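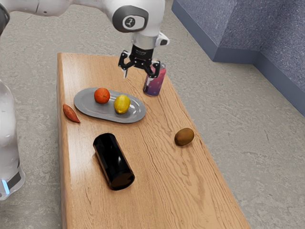

4. Setting the lamp timer and dimmer

The Flonora pendant lamp ships with the dimmer set to full output and the timer off. Set both after the lamp is hung and the canopy is closed (Section 3).

1. Turn on power at the breaker, then at the wall switch. The lamp lights within 2 seconds.

2. Press and hold the button on the canopy until the lamp blinks. It is now in setup mode and stays there until you press the button again or turn off the wall switch.

3. Turn the ring to choose the light level. Full output is 2620 lumens. For a dining table, most people will want about half of that.

4. Slide the color switch to W or N. W is 3000 K, a warm white. N is a cooler white meant for kitchens and work areas.

Note: The color switch does nothing in setup mode on lamps made before March. On those lamps, finish step 5 first and then set the color.

5. Press the button once to save. The lamp blinks and returns to normal use.
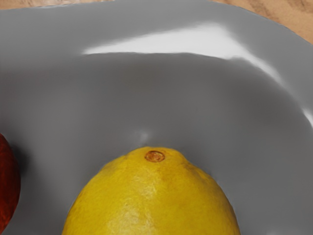 6. To set the timer, press the button twice at the time of day you want the lamp to come on. It will come on at that time every day and go off after four hours. To change the hours, see Section 6.

CAUTION: Do not connect the lamp to a wall dimmer. The built-in dimmer and a wall dimmer will work against each other, and the driver can overheat. If the circuit already has one, replace it with a plain on/off switch before using the lamp.

CAUTION: The shade gets warm at full output. Let it cool before wiping it or changing the height of the cord.

Note: After a power failure the lamp keeps its light level and color, but the timer is cleared. Repeat step 6.

If the lamp flickers at low levels, turn the ring up slightly and save again. If it still flickers, check that the Cakik connector inside the canopy is pushed in all the way. Turn off the breaker before opening the canopy.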